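Subject: Re: [cell-users] finger pads slipping on thin handles, toy kitchen cell

Wrist view from this morning, knife in the grip, pan and sushi tray behind it.

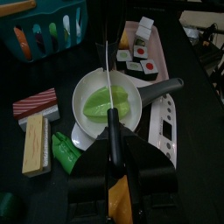
The reply on the Ivix list was that slipping is nearly always the pads and hardly ever the force setting, so swap them before touching any numbers. Fine, did that. Notes below for whoever has the cell next.

On the earlier thread, Kashindye bench wrote:

> Our gripper lets the knife handle rotate as soon as the arm
> speeds up. Pan handle is ok, peppers ok. We raised the force
> twice and now it whines at close. Is there a pad change
> interval for the Movinby fingers? Manual only says "inspect
> regularly". Also does the wrist camera need redoing after?

No interval that I ever found. We go by cycles, 200 then look, and change if the face is shiny. What I do:

Power down the gripper at the cell box, not just stop in software. Open fingers by hand, slowly. 2 screws per finger, keep them apart, left and right are not the same length on ours. Old pad peels off, scrape the glue, wipe with alcohol, let it dry. New pad on, square to the tip. If its crooked the handle sits crooked too and the blade points off to the side.

Screws back in finger tight, close the fingers on something flat, then snug them. Dont skip this one.

Then put the force back DOWN. Ours is at 90 in the Grivine panel and I dont see why yours would need more with good pads. The whine is the motor pushing against the stop, it will cook itself eventually.

Camera: no redo if you didnt touch the bracket. If you did, run teh short calibration and check that the finger tips land where they used to in the picture. Wipe the lens while your in there.

Thin handles go straight up between the fingers, like the knife above. Grab near the middle of the handle. Too close to the end and no pad is going to save you.

Still to do here: tie back the cable behind the table, order pads (we are down to 2 sets). Will post the part number when I find the bag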